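Two-arm cell: right wrist cable pulling when joint 6 turns, and where to park the arms

Posted in Setup and Maintenance
Wednesday, October 23, 2019
Asked by dudaria_bench

We have a two-arm tabletop cell that I took over in April. Both arms are white six-axis arms with black two-finger grippers, and each has a cable that comes off a metal fitting at the wrist. The table has a brown mat on it and the usual kitchen items we use for pick and place.

The trouble is on the right arm. When the last joint turns past a certain point the cable goes tight and I get a protective stop. The log shows 20 stops in the last 334 runs, all on the right. The left arm has never done it. I moved the strap on the right arm one link closer to the base, and it got better for two days and then came back.

Things I have tried:
Swapped the right gripper cable for the spare. Same result.
Checked the payload setting. It matches the left.
Re-taught the pick point for the marker, because that is where most of the stops happen.
Slowed the wrist to half speed. It still stops, only later in the move.

The arms are bolted to the frame and I can't move the bases. The cables are the stock length from Trernden. I can get longer ones but they take weeks. Is this a slack problem or a program problem? Also, what do people use as a park position when the table has things standing on it? Right now I send both arms straight up and the cables end up lying on top of each other.

Lai-ching Tsai
Accepted, 14 votes

It can be both, so check the slack first. It takes ten minutes and you don't need to touch the program.

Put the arm in freedrive with the speed turned down. Take the strap off completely. Turn the last joint by hand to the furthest angle your program uses in one direction, then the other. Watch the cable between the wrist fitting and the place where the strap was. You want a loop left at both ends of that travel. If the loop disappears at one end only, the cable was fastened with the joint at the wrong angle. Set the joint to the middle of its working range, put the strap back on there, and try again. I would guess this is your case, given that moving the strap helped for a while.

If the loop disappears at both ends, the cable is too short for the way it is routed. Order the longer one and limit the joint in the safety settings until it comes.

Don't fasten the strap on the joint cap so tight that the cable can't slide under it. Snug enough to stay put is fine. Mark the cable with a piece of tape at the edge of the strap. After a day of running, see if the tape has moved. If it has, the cable is creeping and your stops will come back the way you described.

Then look at the program. Open the marker pick and read the joint values at the approach point and at the pick point. If the last joint changes by more than half a turn between the two, the controller is taking the long way around. Change that move to a joint move and type in the wrist angle you want. A two-finger gripper holds a marker just as well turned 180 degrees, so you usually have two choices, and one of them is easier on the cable.

For parking, I don't send them up. I bring them in low from each side with the elbows out and the grippers facing each other across the middle, the left arm passing partly over the dish rack. Go through a waypoint above the tallest item first. On my table that is the mug rack. 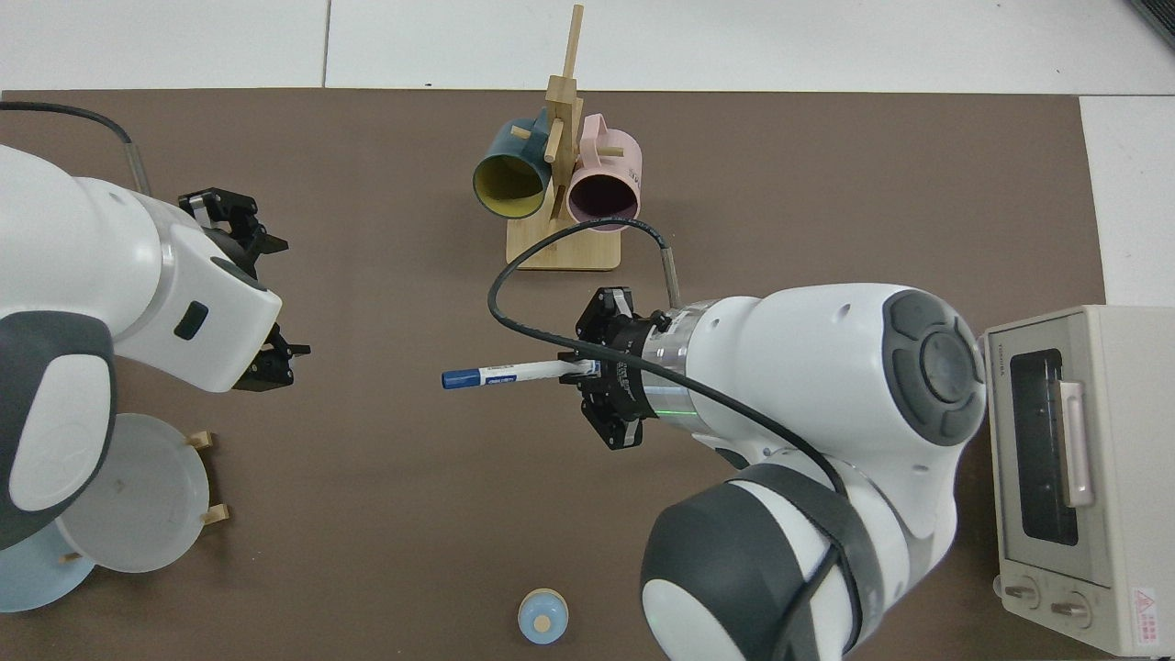 Right arm with the marker, left gripper open. Note the loop in the right wrist cable.

With this layout the cable I worry about is the right one, as it passes over the gripper. I run the right arm out first and the left arm second so they don't cross on the way back.

Jacobs_tech
3 votes

Same thing on ours. It was the connector. The lock ring had backed off a little and any side pull dropped the signal, so it looked like a cable that was too short. Power down, unplug it, check the pins, plug it back in and tighten the ring by hand. We had 2790 hours on the arm at the time. I would check this before buying anything.

prakotier_user
0 votes

Just raise the force limit so it stops tripping.

Comment by Lai-ching Tsai
Please don't do this. The limit is tripping on a real load, and the next thing to give is the connector or the cable.

Comment by dudaria_bench
Loop was gone at one end only. I centered the joint, strapped it again and put tape on. The ring on the connector was tight. 214 runs since then with no stops, and the tape hasn't moved. Still working on the park position.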